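The Case for the Bare Table

When the Ritcombe library reopened its upstairs reading room in June, the complaint I heard most was that it looked unfinished. The old room had lamps on every table, a rack of leaflets, a suggestion box and a row of charging stations from Foltix that blinked all day. The new one has tables and chairs. People asked where everything had gone.

I think the library got it right, and I think other public buildings in town should do the same.

A shared table is useful in proportion to how much of it you can use. That sounds too simple to argue about, but we keep losing the argument. Someone sets down a holder for flyers. A sponsor pays for a small sign. A department buys card stands because there was money left at the end of the year. Each item is small and each had a person who wanted it. After a few years you have a table four people could sit at and two can work on.

The old reading room had 30 seats on paper. I used it most weeks for years, and I rarely saw anyone take the places next to the charging stations. You couldn't open a newspaper there. Students with a laptop and a textbook kept the book on their knees. The library's own survey drew 108 replies, and the request that came up most was for more table space. The building didn't need new tables to answer that. It needed to clear the ones it had.

The usual objection is that bare rooms are cold. I understand it. The waiting area at the Groner clinic is bare and I don't like sitting in it, but the trouble there is the lighting and the hard chairs. Putting a vase on the table wouldn't fix either one.

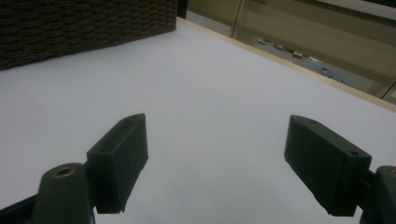 A second objection is about access to information. If the leaflets go, how will people learn about bus changes or tax help? My answer is that they should be on the wall by the door, where you can read them standing up, and where an old one is easy to spot and throw out. I once picked up a leaflet in the old room for a class that had ended 2 years earlier.

The third objection is money, and it is the serious one. Sponsors like to see their names where people sit. The Prajapati Fund gave $1,076 toward the new chairs and asked only for a line in the annual report. Not every donor will be that easy. But a town can decide what it is willing to sell, and I would put the tabletop on the list of things it isn't.

The town hall is next in line for new furniture. The plan on display in the lobby shows a desk organizer at every public seat. I'd ask the council to take them out of the order before it goes in.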